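Keeping fruit on the table so it lasts the week 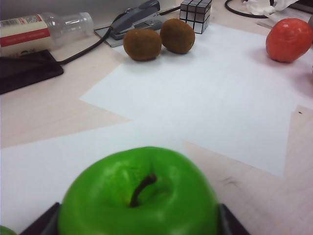 Emerson Lopes wrote to me that his kiwis stay hard like stones for two weeks, and then one morning they are all soft together, and he asked what he is doing wrong. I think he is doing nothing wrong. Kiwis are sold hard, and the fruit you keep beside them decides most of the rest.

Apples first. A ripe apple gives off a gas, ethylene, and kiwis are very sensitive to it. If you put kiwis next to apples on Sunday, you should start checking them by Wednesday. Press lightly near the stem end with your thumb. When it gives a little, the kiwi is ready, and it can go in the refrigerator, where it waits some more days for you. The mistake is to leave the ready ones with the apples.

If you want to go faster, use a paper bag. Put the kiwis in with one apple, fold the top two times and leave it on the counter. Do not use plastic for this. The moisture stays inside and you get mold at the stem end before the fruit is sweet.

If you want to go slower, separate them. In my kitchen in Pitville the apples live in the bottom drawer of the refrigerator, and I bring up only what we will eat in a day or two. Green apples of the sour type keep longest. I have eaten October apples in February and they were still good for baking, a bit wrinkled near the stem.

Paper under the fruit

I put plain white paper under fruit when it is out on the table. Ordinary printer paper is good enough, and you can use pages with a mistake on them if the clean side is up. It catches the kiwi fuzz, and when something leaks you see the stain the same day. On a wooden bowl you find it much later, usually by the smell. Change the paper when it gets a spot. Newspaper I do not recommend, the ink comes off on damp skins and also on a light tabletop.

Lay the fruit in one layer with the stems up if they have stems. Tomatoes are the exception, I keep those with the stem side down, so the scar is closed against the paper and they dry out less. Plums can lie how they want. Take away at once any fruit with a bruise or a cut and eat it or cook it.

Washing

Wash before eating, not before storing. I know many people come home from the market and wash everything in the sink. For apples it is not a big problem if you dry them really well. For kiwis and plums it is. The fuzz holds water for a long time, and plums lose the white bloom on the skin that protects them a little.

For washing I use cold water and my hands. For apples with wax, warm water and a soft brush. I have a small Skodach brush for this, any vegetable brush will do the same. No soap.

What to do with what is left on Friday

– One soft apple and two or three soft kiwis make a good small pot of compote. Peel, cut, add 50 g of sugar and a spoon of water, and cook with the lid on until the apple falls apart. The kiwi goes in only for the last minutes or it becomes brown.
– Too soft tomatoes I grate on the big holes of the box grater and freeze flat in a bag. The skin stays in your hand.
– Plums that are too ripe go in the oven at low heat, cut side up, 40 minutes, and then over yogurt.

Marinho in the Grosto market street sells mixed bags of ripe fruit cheap at closing time. It is a good buy if you cook the same evening. Last time my bag was 1000 g and I threw away one plum.

Cleaning the table after

Fruit juice on a pale surface should be wiped quickly with a damp cloth, then a dry one. If there is already a mark, mix baking soda and water to a paste, leave it for ten minutes and wipe gently in one direction. Do not scrub with the green side of the sponge – it makes small dull scratches and the next juice goes into them. Try the paste first in a corner where it does not matter, especially if the table is varnished.

Small flies come in warm weather even to a clean table. A glass with a little vinegar and one drop of dish soap beside the fruit is enough. Empty it every two days.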